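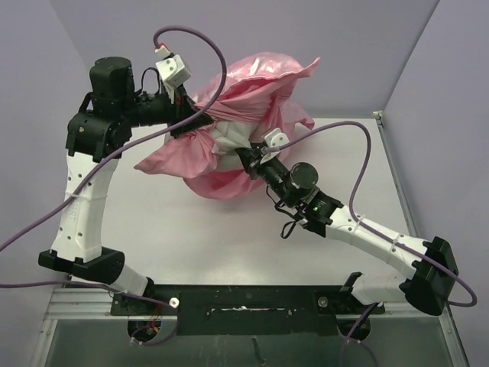 The register of births in the district of Brilisora is kept in a long, high-ceilinged room on the ground floor of the old customs building, and for most of the year it is the busiest public office in the town of Destance. Parents come to declare a child. Adults come because an employer, a bank or a foreign consulate has asked for a certificate they have never held. The papers they bring have usually led a hard life: a baptism card folded into quarters, a clinic slip, a grandfather's land receipt. Very few arrive in a folder. A crumpled pink plastic bag, such as the one shown held up between two robot arms, is a far more usual container, and the clerks at the counter have learned to wait while its contents are laid out and put in order.

Under the present rules, a birth must be declared within 90 days. A declaration made inside that period is free of charge and requires only the clinic slip and the identity document of one parent. After it, the declaration becomes a "late" one and passes out of the hands of the counter clerk. The applicant must then obtain a statement from two adults who knew of the birth, a certificate of absence confirming that no earlier entry exists, and an order from the magistrate directing the registrar to open one.

Amarachi Adebisi has been registrar at Destance for 13 years and has seen the procedure revised on four occasions. In her view the law itself is sound. The difficulty lies in the distance between the law and the people who are expected to follow it.

"A mother in one of the upper villages gives birth at home," she says. "She has no clinic slip. The road is closed for part of the rainy season. By the time she can come to us, she is already late, and the state treats her in the same way as a man of forty who needs a certificate by the end of the month."

The consequences are seldom felt at once. A child without an entry in the register can be vaccinated and can, as a rule, attend primary school. It is at the first public examination that a certificate is required, and it is then that many families discover what is missing. Others discover it later still, when a son or daughter applies for a travel document in order to join relatives abroad.
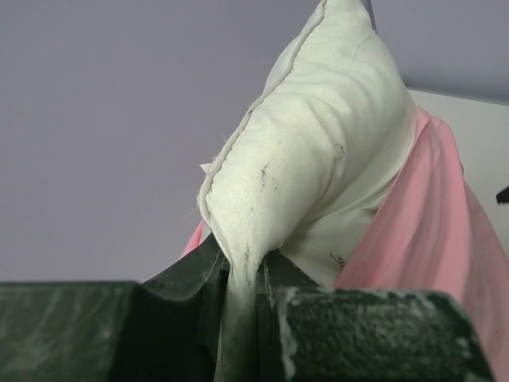 The magistrate's stage is where most files come to rest. There is a single sitting for civil status matters each fortnight, and criminal business takes precedence over it. An applicant whose witnesses fail to attend is given a new date, and must pay their fares a second time. Ms Adebisi's office does not keep figures on the number of people who abandon the process, since a file that has not been refused remains open indefinitely. The shelves behind her desk hold a considerable number of such files, tied with tape and marked in pencil with the name of the village.

The mobile sittings

A change of approach began last January, when the district authority agreed to hold mobile sittings in the outlying communes. A registrar, a magistrate and a court clerk travel together and spend two days in each place. Witnesses are heard on the spot, the order is signed at the same table, and the entry is made in the register before the applicant leaves. The certificate itself follows once it has been printed and sealed in Destance.

There have been sittings in seven communes so far, and 19 are planned in all. The first was held in the schoolroom at Hrytsenko, a settlement at the end of the surfaced road, and it opened at eight in the morning to a queue that had begun to form well before daylight. The magistrate sat until the light failed on both days.

Chibuzor Ibrahim, who teaches at the school and gave up his classroom for the purpose, had spent the preceding weeks going from house to house with a list. He had expected to find children. He found a great many of their parents as well, and in several households three generations without an entry between them.

"You cannot easily register the child of a woman who does not exist on paper," he says. "We had to begin with the grandmother and work down. It took a whole afternoon for one family, and the magistrate did not complain."

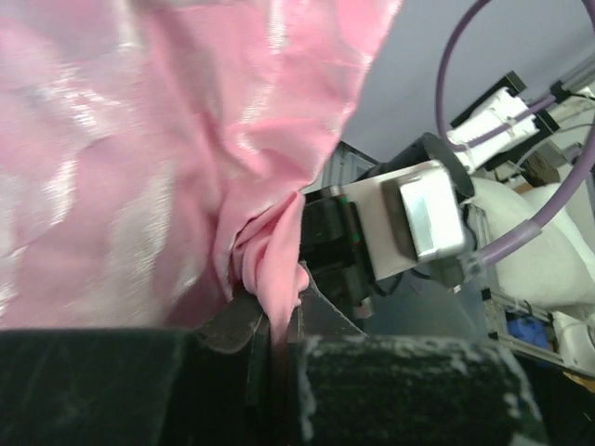 Pink fabric with a satin-like sheen, its folds gathered between black gripper fingers.

The arrangement has its critics. Some members of the local bar have argued that hearings conducted at such speed give too little protection against false declarations, and that a dishonest witness is more easily found in a village than in a courtroom. The authority's reply is that village witnesses speak in front of neighbours who have known the applicant since birth, and that objections may be raised by anyone present. One declaration at Hrytsenko was set aside in exactly this way, after an elderly cousin disputed the year.

A more practical concern is the register itself. The entries made at the mobile sittings are written by hand in bound volumes and copied afterwards into the district database, which was supplied by the firm Priton and is maintained under an annual contract. Copying is slow. Names are spelt in one way by the applicant, in another by the clinic and in a third by the clerk, and an error in the database can be corrected only by a further order of the magistrate. Ms Adebisi now requires every applicant to have the entry read aloud before signing it, and to state the spelling of each surname letter by letter.

She has also asked for the period for free declaration to be extended in communes where the road is closed during the rains. The request has been with the ministry since the spring. In the meantime, the next sitting will be held on the far side of the river, where the schoolroom is too small and the hearings are to take place in the covered market.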